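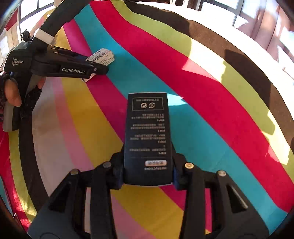
Home | Checklists | Rentals | Garden | Ask Me Stuff

My Move-Out Walkthrough Checklist (with way too many comments)

I've moved out of 4 apartments now and I lost part of my deposit on the first one, so I take this pretty seriously! The last place was at Haldane Court, unit 651, and I got every dime back using the list you see here. I do the walkthrough in the morning when the light comes in low and shows every smear on the walls. Print it, grab a pen, put OK or FIX next to each line, and write your own notes in the margin like I do.

KITCHEN

[ ] Stove burners and the area under them
Lift everything that lifts. At Haldane the drip pans were so far gone that I just bought new ones, and that was cheaper than the charge listed in my lease.

[ ] Oven, including the drawer at the bottom
I forgot the drawer once. There was a pizza pan in it (mine) and a whole colony of crumbs (also mine, I guess).

[ ] Fridge shelves, drawers and the rubber seal around the door
Use an old toothbrush on the seal. Leave the fridge running unless your landlord tells you otherwise - a shut fridge with the power off gets a smell you won't believe.

[ ] Cabinets wiped, shelf liner pulled up
Check with the landlord on the liner. Mine wanted it out, my sister's wanted it left in.

[ ] Under the sink: dry, no drips
Run the water for a couple of minutes, then feel along the pipes with a paper towel. If it comes back wet, report it before you hand over the keys and keep a copy of the message.

BATHROOM

[ ] Tub, tile and grout
I let the cleaner sit while I do the mirror. Open the window first, please.

[ ] Caulk around the tub
Cracked caulk is normal wear in my book, but take a picture of it anyway.

[ ] Exhaust fan cover
It pops down on most models. Mine looked like it was wearing a sweater.

[ ] Toilet base, behind the tank
Yes, behind. Get down there!

WALLS AND FLOORS

[ ] Nail holes
Read the lease first. Some landlords want them filled, some really don't want you touching the paint. I filled 58 of them at Haldane (I like pictures, okay?) and it took one small tub of spackle and most of an evening.

[ ] Scuffs behind doors and at chair height
A damp sponge gets most of them. Go easy with the scrubby kind because it leaves a shiny spot.

[ ] Carpet
I rented a machine and it ran me $80 with the soap. Save the receipt. My lease asked for proof and I very nearly threw it out with the takeout menus.

[ ] Baseboards
Long, boring, put on some music.

SAFETY ITEMS

[ ] Smoke alarms tested, every one
Press the button and wait for the beep. If you took a battery out because of burnt toast, put it back NOW and don't wait for moving day.

[ ] Carbon monoxide alarm tested, if you have one
Look for the replace-by date on the back too. Mine was past it when I moved in and I'd never noticed, so I told the office.

[ ] Window locks and screens
Every window gets opened, closed and locked. I found a lock that never caught at all - three years I'd lived with that.

[ ] Railings and steps
Give them a good wiggle.

[ ] Breaker panel can be reached and is labeled
Don't stack your last boxes in front of it.

LAST THINGS

[ ] Meter readings photographed
[ ] All keys, mailbox key and garage remote in one envelope
[ ] Forwarding address given in writing
[ ] Closets, top shelf (get on the step stool, you can't see it from the floor)
[ ] Walk through with the landlord and both sign

On that last one, Houshang Bahrami from the Haldane office did my walkthrough and he was great, but he had up to an hour for me and I used all of it. Ask questions while the person is standing there. I got a line on the form reworded from "damage" to "wear" just by asking politely.

Last updated: March

COMMENTS

plumtree_dee: The drawer under the oven!!! I left a good cookie sheet in mine two moves ago and I still miss it.

Rog in Plultau: Would add the dryer vent if you have your own laundry. Our landlord checked it before he checked anything else.

marcy58: Did you fill the holes with the white stuff or match the paint?

Reply from me: White stuff, Marcy, the walls were plain white already. Rog, adding the dryer vent next time I edit, thank you!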